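Idora Microfiber Towels, Large Size, Orange - review after one winter

Posted May 28, 2020

I bought these towels in October, when my old cotton cloths had become so thin that they left threads on every window. I live on the second floor of an old building on Cervantes street, with tall windows and a kitchen that collects grease very quickly, so I clean more than I would like. The set came from the Lirkano store near the bus station. They had it also in gray and in blue, but I took the orange one because I always lose gray cloths in the laundry.

The first thing to know is that you must wash them before you use them. The paper inside the package says this in very small letters, and I did not read it. My first try was on the bathroom mirror and it left fine orange fluff everywhere. After two washes the fluff stopped, and I have not seen it since then.
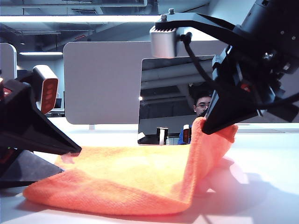
For windows I am satisfied. I use one towel with warm water and a drop of dish soap, and a second one, dry, to finish. With cotton I always needed newspaper at the end, and now I do not. On the oven door it is less good. The grease comes off, but it stays in the towel, and you have to soak the towel overnight if you want it soft again. For the oven I went back to an ordinary sponge.

As a kitchen towel for dishes I do not recommend it. Glasses come out well, but if your hands are a little dry, the fabric catches on the skin and the feeling is unpleasant. My sister-in-law could not stand it and asked me for a normal towel after one plate.

About washing. I wash them at 62 degrees on my machine, which is an old Hullosel with strange numbers on the dial, and they kept their size. The color became a little lighter, but evenly. Please do not use fabric softener. I did it one time by mistake and the towel only pushed the water from one side of the window to the other. It needed several washes without softener to be useful again. Also, in the first month do not put them together with white shirts. I have one shirt which is now the color of a peach. 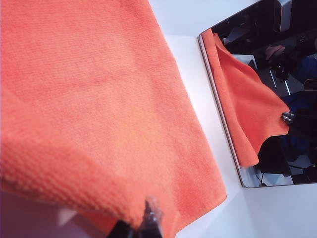 Page 2

Drying is fast. I hang them over the bathtub in the evening and in the morning they are ready, even in winter - my cotton towels need a full day. In the dryer I tried only the lowest heat.

The weak point is the stitching. On one towel the edge started to open at the corner after Christmas, and I closed it by hand with a few stitches. The others are still fine. I wrote to the store and they offered to exchange the whole set, but I did not want to send everything back for one corner.

I also tried the Hullosel cloths, the same brand as my washing machine. They are thinner and cheaper, good for dust on shelves, but for a big window you have to wring them out all the time. If you have only small windows, they are enough and you can save your money.

I give the Idora towels four stars. I would buy the same set again for the windows and the car, and keep cotton for the dishes.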